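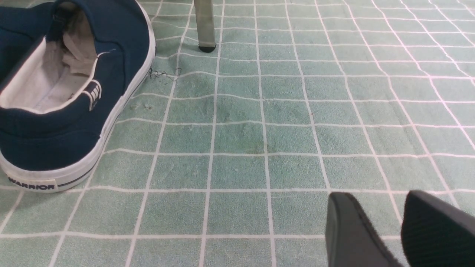 **Rirkano Community Workshop | Floors & Finishes Group**

### Review: Stumby pull bar and tapping block set

Apr 27, 2022

I bought the Stumby set in March to finish the floating floor in my back bedroom, having already ruined the tongues on two planks with a hammer and a scrap of pine. The box promises "professional results for every skill level." My skill level took that as a challenge.

You get a steel pull bar, a tapping block, a bag of spacers and a leaflet in which a smiling man kneels without apparent pain. The floor was Bevden click-lock oak, 15 mm thick, which is stiff stuff and needs more persuading than the brochure lets on.

The tapping block is the best thing in the set. It's dense, it has a step cut into the edge so you hit the plank and spare the tongue, and it's long enough to spread the blow. I laid 42 planks with it and chipped none, a personal record by some distance.

The pull bar is less lovable. It hooks over the end of the last plank in the row and you whack the raised end to close the joint. Fine in theory. The felt pad underneath came unstuck before lunch on the first day, and I found out by way of a long, pale scratch next to the closet.
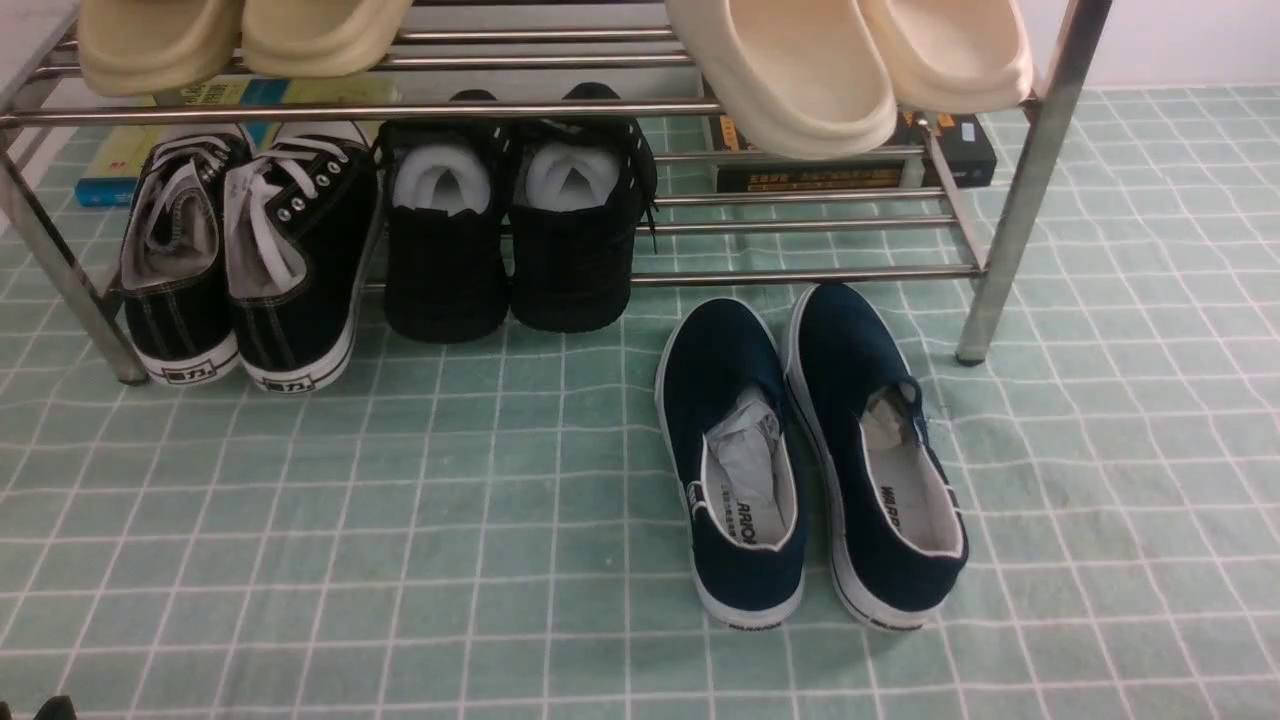
I glued the pad back on with contact cement and it has stayed put since, though I now check it every few rows like a nervous parent. The hook itself is good and flat. It got into the gap by the door frame where my old Neagu bar, a chunky thing apparently made for opening crypts, never would.

The spacers are plastic wedges. They slide out whenever you sneeze. I taped mine to the wall and we got along better after that.

One more gripe: the leaflet tells you to tap "firmly but gently," and shows this with a drawing of a hammer and a feather. Start with lots of light taps and keep an eye on the seam. If it won't close, lift the plank and look for grit in the groove before you hit anything harder.

Would I buy it again? The block, yes, tomorrow. The bar, if they learn about glue. The scratch is under a bookcase now.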